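Projektbericht im Wahlpflichtmodul Produkt und Haushalt, Kurzfassung für die Projektmappe

## 1. Gegenstand der Arbeit

Die Arbeitsgruppe Hokus untersuchte, wie sich Kleinteile des täglichen Gebrauchs auf einer gemeinsam genutzten Tischfläche ordnen lassen. Im Mittelpunkt standen Geschirr und Holzgegenstände, wie sie in kleinen Wohnküchen häufig neben Büro- und Spielmaterial liegen bleiben.

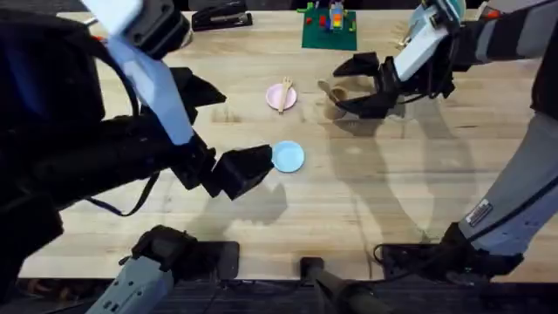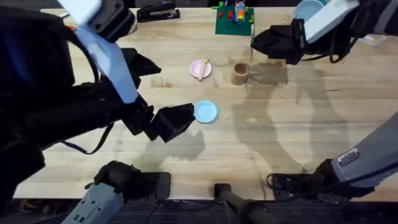 *Abb. 1 und 2: Holztischplatte mit hellblauem Teller und kleinem Holzbecher*

## 2. Vorgehen

Grundlage war eine Befragung im Wohnheim Varnon mit 232 ausgefüllten Fragebögen. Darin wurden 1138 Gegenstände genannt, die nach Angabe der Bewohner regelmäßig auf dem Esstisch verbleiben. Die Nennungen wurden den Gruppen Essen, Schreiben, Spielen und Sonstiges zugeordnet. Für die praktischen Durchgänge galt eine Höchstdauer von 60 Sekunden je Aufbau.

Die Auswahl der Gegenstände folgte der Befragung. Neben den Tellern in Rosa und Hellblau (Abb. 1) wurden Holzutensilien, eine grüne Bauplatte mit Steinen und ein schwarzer Tacker berücksichtigt.

## 3. Beobachtungen

Flache Teile wie Teller bereiteten beim Aufnehmen mehr Schwierigkeiten als Becher. Die Bauplatte nimmt eine Sonderstellung ein: Sie ist Gegenstand und Ablage zugleich – eine eindeutige Zuordnung gelang der Gruppe nicht. Die Tischplatte selbst weist dunklere Flecken und leichte Schrammen auf (Abb. 2). Eine Behandlung der Oberfläche war nicht Teil des Projekts.

## 4. Offene Punkte

Das Sachkostenbudget von 500 Euro wurde eingehalten. Der Vergleich mit dem Ordnungssystem Watkins steht noch aus und wird im Juni nachgereicht. Die Rohdaten der Befragung sind im Projektordner abgelegt.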